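Primgate fruit set – gripper and site checklist, July 2022
Checked by: Lai-ching Chung

1. Finger pads seated, no tears. OK.
2. Pivot screws tight on both arms. One quarter turn needed on the left unit.
3. Cables clear of the work area. OK, but check again after each break.
4. Fruit held between the pads without bruising. See comment. 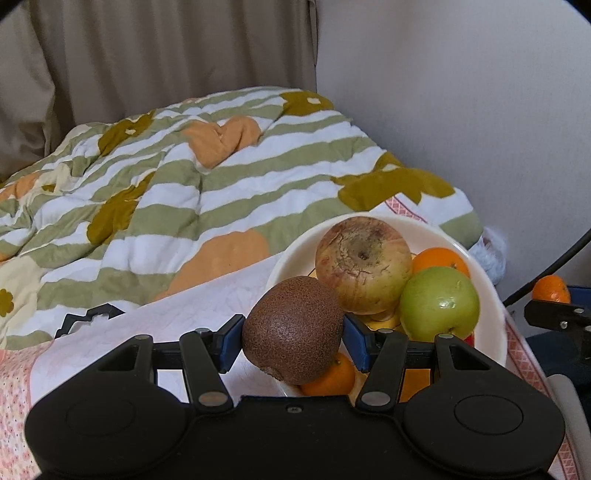

Item 4: kiwi held between the blue pads, bowl behind.

Comment on 4: soft fruit should be swapped out once the skin splits. Wrinkled or marked fruit can stay in the set – the model needs to see it.

5. Second gripper kept out of the first one's path. OK. Hands closer than 9 cm should be called out loud by whoever is moving.
6. Start position: fingers open, fruit in view before the take begins. 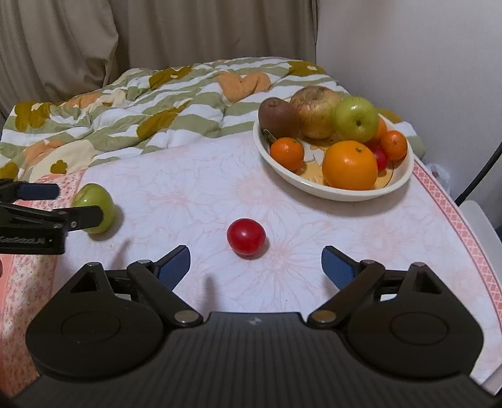

Takes that begin with the fingers already closed are marked void and do not go towards the 80 for the session. Void takes are kept in a separate folder for Siu-ming Huang.

7. Cloths flat under the fruit. Smooth them down between takes.
8. Rest break after 60 minutes. Done.
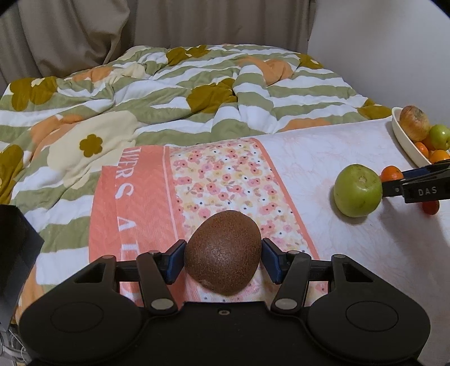
Gudrun Torvik asked that item 8 be cut to 40 minutes, as her wrist was sore by the end and her last few grasps were too rushed to be good examples. Agreed for the next session.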